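Can a Robot Do That Yet? Frequently Asked Questions on Bench and Household Chores
Filed under: Automation / Repair and Reuse
Reading time: 4 min

Nekaseo refurbishes office computers. These are the questions we get from repair shops, resellers and schools about how much of the work a robot arm can take over. Answers apply to arms with a two-finger gripper working at a fixed bench. They don't apply to factory lines that build one product.

Can a robot take a desktop computer apart?

In part. Removing a memory module, a drive in a tool-free bracket or an expansion card is within reach when the case model is known and the tower lies flat with the side panel off. Full teardown without a person is not something we would quote for. On the test set we use, 15 case models, an arm completes the memory swap on most attempts and the full sequence on few.

What makes the inside of a case difficult?

Clearance, first. Two fingers and their linkages need more room than a human thumb and forefinger, and the space between the drive cage and the memory slots was laid out for hands. Cables are second. A rigid part stays where the model says it is. A cable bundle moves when anything near it is touched, and it can cover the connector the arm was sent to find.
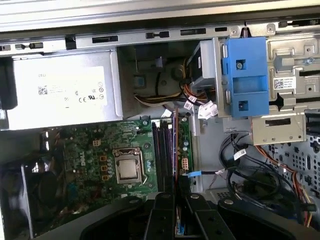
Gripper inside a Dell tower, with the drive cage, memory slots and cabling in view.

Connectors are third. A SATA plug has a preferred direction and sometimes a latch. Pulling a few degrees off axis loads the header on the board. A technician feels this and corrects. An arm needs force sensing at the wrist and a rule for when to stop, and setting that rule takes longer than teaching the motion.

Does the arm need a special bench?

It needs a repeatable one. The case must sit in the same place each time, or the system must measure where it is. Small parts should go into a fixture with a pocket or slot for each. Niilo Pesonen, who designs ours, prints a new plate whenever the part list changes and keeps the old ones, as case models come back around. A printed plate costs little. Re-teaching pick points after someone has shifted it by 2 millimeters costs an afternoon.

Any cell with an arm in it should also have an emergency stop that the operator can reach from the normal standing position. Check the reach with the tallest and shortest person on the shift. 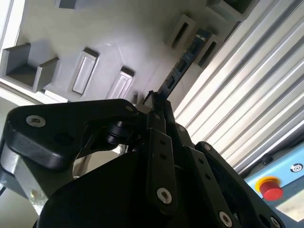 Thin, flat parts deserve a separate mention. A strip or a card gives the fingertips very little to close on, and a small error in angle at the grip becomes a large one at the far end. Slots with a chamfered entry help. So does a regrasp step, in which the part is set down against a post and picked up again square. Allow for the extra time when you estimate throughput.

How fast is it compared with a person?

Slower. Our technicians replace a memory module in under a minute. The arm takes almost 200 seconds with the checks enabled. The case for using it rests on unattended hours and not on speed. At the Stirneck depot it runs after the day shift, on units that have already been opened and sorted.

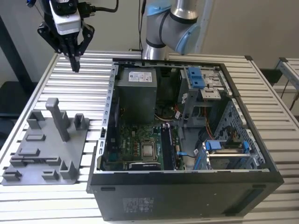 Page last updated: July 14, 2024

What about thermal paste, screws and dust?

Screws: yes, with a powered driver and known positions. Stripped heads go to a person. Paste: cleaning a heat spreader is feasible, but verifying that it is clean is still done by eye here. Dust: we blow cases out by hand before they reach the bench.

Will the same arm fold laundry or load a dishwasher?

The same hardware might. The software and fixtures will not carry over. Cloth has no fixed shape, and dishes vary more than computer cases do. Demonstrations exist for both chores. Before believing one, ask how many attempts were made, who reset the scene between them, and whether the objects were new to the system.

What success rate makes it worthwhile?

It depends on what a failure costs. At 70 percent, with failures that only leave a part unseated, a person can clear the queue in the morning. At the same rate with bent pins it loses money. Adoración Iglesias keeps the failure log for our cells and sorts it by cost of repair. We recommend doing the same from the first day.

Who should I contact about a trial?

Send your case models and monthly volumes through the inquiry form. Trials for the November intake are scheduled in order of receipt.

Related
Asora or Calvo: Choosing a Fixture Layout
Preparing Towers for Unattended Teardown
Force Limits for Board Connectors
Notes from the Stirneck Depot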